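**Lobpreis im Radio: Girar bei Welle Dratinitz**

**kantorin_west** · 12. Januar

Gestern lief bei Welle Dratinitz zur besten Sendezeit »Lurna« von Girar, ungekürzt, mit der Psalmstrophe. Der Sender hat mehr als 1.500 Rückmeldungen bekommen. Ich finde das gut. 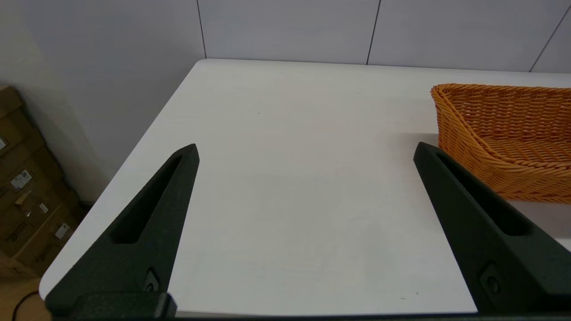
Ashok Dwivedi findet die Strophe zu glatt gesungen. Der Psalm ist eine Klage, davon hört man im Refrain nichts mehr.

**kantorin_west**

Das Original von Lachance ist auch nicht rauer. Wir haben es im März im Gottesdienst gesungen.

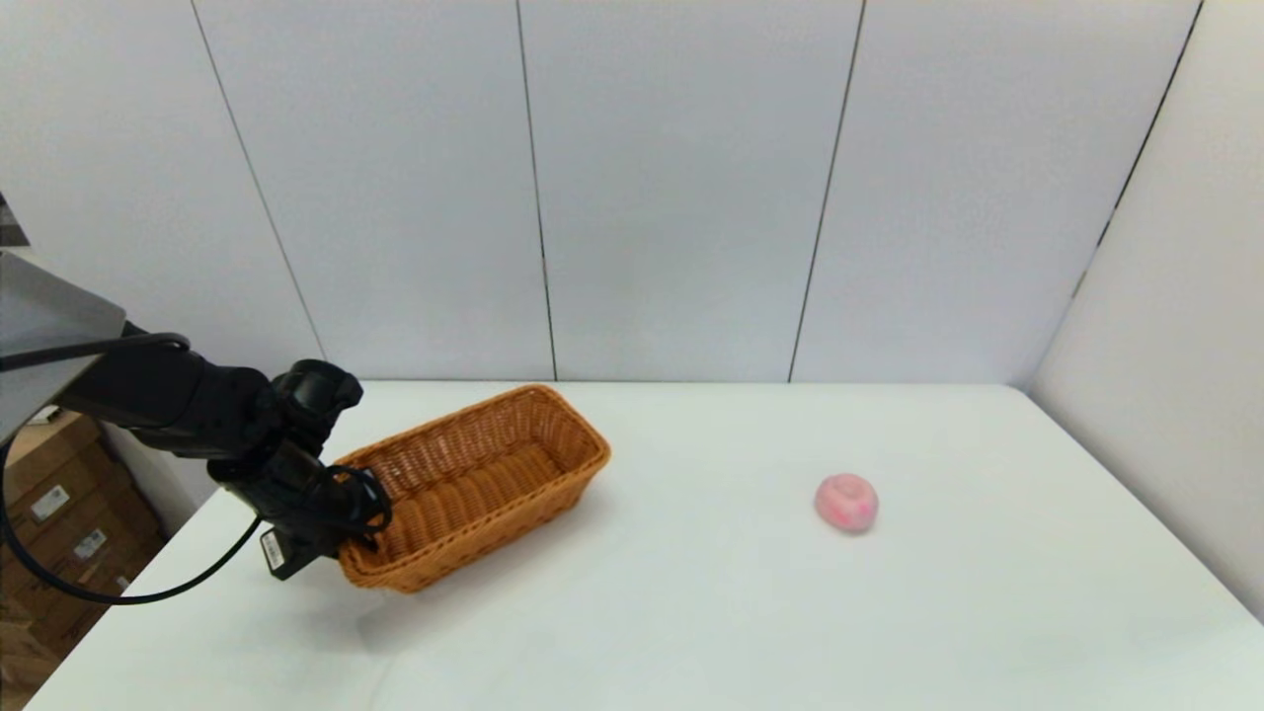 *Korb auf dem Tisch*

**bass2reihe**

Sehe ich anders. Lachance lässt nach der 2. Strophe eine Pause, Girar singt einfach drüber. Noten habe ich, bei Bedarf PN.
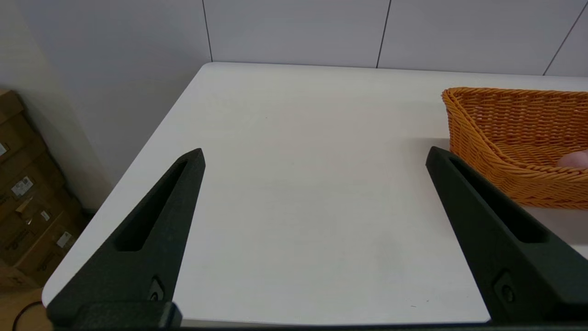 Lesezeit: 2 Min.

**Jui-lin Hsiao**

Für unseren Chor ist die Tonart zu hoch. Hat jemand den Satz in D? Die Pause würde ich übrigens auch lassen.

**bass2reihe**

In D habe ich nur die Männerstimmen. Schicke ich heute Abend.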